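Bent Nørgaard sells rope. I visited him on a Thursday, in the back of the small shop Nerkero, where he cuts and packs the orders himself. He had made coffee, and he started to talk before I had found my pen.

"People think rope is simple," he told me. "They buy it, they throw it in a drawer, and after one month they are angry with it."

He learned the work at Riis, a chandlery where he stayed for 13 years. There he had to coil every length by hand before he could go home. His first boss opened the coils again if they were not good enough. "I was 19 and I hated him," Bent said. "Now I do the same with my nephew."

I asked what a customer should do at home with a thin twisted rope, the kind used for parcels and plants. He took a piece from the shelf and let it hang from his hand for a while.

"First you look which way it is twisted. Then you coil with the twist, never against. If you go against, it makes small loops, and the small loops become knots."
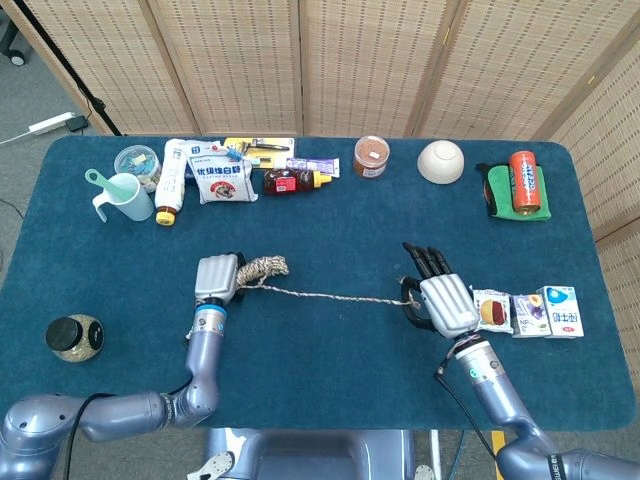 He also likes to work on a soft surface. A cloth or felt on the table holds the rope a little, he explained, so the coil does not slide away while you look for the end. "And do not pull when there is a knot. Everybody pulls. You must push the rope into the knot and make it bigger — then it opens."

The shop carries two kinds now. The one from Grinotex comes on spools of 500 meters, but Bent sells it as 475, as he always cuts away the first part, where it was pressed. The other, Rero, is softer, and he keeps it mostly for people who wrap gifts.

Does he have tangled rope at home? He laughed a bit. "In the garage, yes. One box. My wife has asked about it for nine years."

Before I left he gave me a short piece to practice with. It is still in my coat pocket, and it has a knot.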